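Household robotics help board > Simulation and methods

How do I report success rate when the simulated rooms aren't all equally hard?

Posted by Priya Whitlock

Hi everyone, and thanks in advance to anybody with the patience to get to the bottom of this. I've been reading the board for ages and this is the first time I've had a go at asking something.

I'm doing a master's project on language-guided object search in simulated homes. The robot gets a short instruction ("find the laptop", "go to the red thing on the sofa", that sort of business), it has to travel through the room, stop within reach of the right object and say it's done. My supervisor, Fares Awwad, suggested I compare two ways of training the part that decides when to stop. One learns from recorded demonstrations only, and the other gets the same demonstrations plus a bunch of near misses, where the robot stopped at the wrong object or a bit too early. We call the second one Amano, after the street our lab used to be on, so please don't go looking for a paper.

I have 136 test episodes spread over 9 rooms. The plain version finishes 68 of them properly, so that's a nice tidy half. I was all ready to write that up and move on to the next chapter, and then I made the mistake of looking at the results room by room. In a couple of the rooms it hardly ever fails. In the sofa rooms it's all over the place, and the failures are of a particular kind: it gets to the sofa perfectly well and then announces it has found the laptop while it's still looking at something else on the seat.
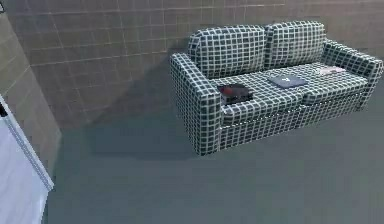 Paloma Delacroix reckons the sofa rooms should be taken out of the average altogether and given their own table, on the grounds that getting to the furniture and picking the right item on it are two separate skills and one number can't speak for both. I can see the sense in that, but I worry it will look as though I've hidden the difficult rooms at the back of the thesis. I'm also a bit suspicious of the patterned upholstery. A laptop lying on black and white squares has got to be harder to pick out than one on a plain brown cushion, surely? But I don't know how I'd show that without building a whole new set of rooms, and I have until October.

So, two things really. Is a single success rate over all the episodes acceptable if I put the per-room numbers next to it? And is there a cheap way of finding out whether the fabric is to blame?

Any help at all would be lovely. I've been going around in circles and my housemates are sick of hearing the word "upholstery".

Lucinda Kowalczyk

Welcome, Priya! You've landed on something that plenty of people only notice after the examiners have pointed it out to them, so you're in a good spot, even if it doesn't feel that way at the moment.

On your first point, yes, keep the overall figure, and keep every room in it. I'd be gentle but firm with Paloma there. She's right that there are two skills, but the way to separate them is to score two things in every episode, whatever room it happens to be in. Score whether the robot arrived at the right piece of furniture, and then, among the episodes where it did arrive, score whether it stopped for the right object. You can work both out from the logs you already have, provided you saved the final position and the final view. All your rooms stay in the one table and the reader can see exactly where things go wrong.

I'd also give the average of the per-room rates alongside the plain average over episodes. If your rooms have different numbers of episodes in them (and they must, as 136 doesn't split evenly into 9) then a room with lots of episodes is quietly pulling the overall figure its own way. When I did my own study on the Plarkumden rooms I had one enormous kitchen that accounted for far too much of my test set, and the two averages disagreed so badly that I had to rewrite a whole section. It was a miserable fortnight, but the chapter was better for it.

When you compare against Amano, please run both versions on the very same episodes with the same starting positions, and report how many episodes changed from fail to pass and how many went the other way. And when you work out your error bars, resample whole rooms first and then the episodes inside them. Episodes in the same room share the same walls and furniture, so they aren't really independent of each other. Your intervals will come out wider than you'd like. Print them anyway.

For the fabric, you don't need new rooms at all. Swap the texture on the sofa for a plain grey one, leave the objects, lights and starting points precisely where they are, and run the sofa episodes again. If the wrong-object stops fall away, you've got some real evidence about the pattern. If they don't, I'd look at how close together the objects are, and whether your demonstrations ever had more than one item on a seat. My money is on the second one, for what it's worth, but I've been wrong about this kind of thing before and I'd love to hear how you go.

Tavion Bellamy

just make the sofa plain and see. we had the same trouble with the Kamwood rooms and it was the shadows in the end, so maybe try the lights as well. Don't change both at once though

Fares Awwad

Priya, I've only just found this, and I'm glad you asked. Lucinda's advice is very sound and I'd be happy to see the thesis follow it.

Two small additions from my side. Please check how many near misses the Amano training set has with a sofa in it. I remember 129 near misses altogether, but I believe most of them came from tables and benches, and if hardly any involve a sofa then we shouldn't expect much improvement in those rooms and the text ought to say so. Also, decide what counts as stopping for the right object before you rescore anything, and write it down with the distance and the viewing angle. It's awfully tempting to nudge a threshold once you've seen which episodes sit just outside it. I did precisely that as a student, and had to own up to it in front of a full room.

The plain grey texture is already in the shared folder, in the one labelled Lyons. Come and find me if the paths are broken, they usually are.

Priya Whitlock

Oh, thank you all so much! I've got the final positions saved for every episode but only the final views for the failed ones, so I'll have to rerun the successes to do the two scores properly. That's fine, it's an overnight job. I'll start with the grey sofa and leave the lights alone, and I'll post the room table here once it's done.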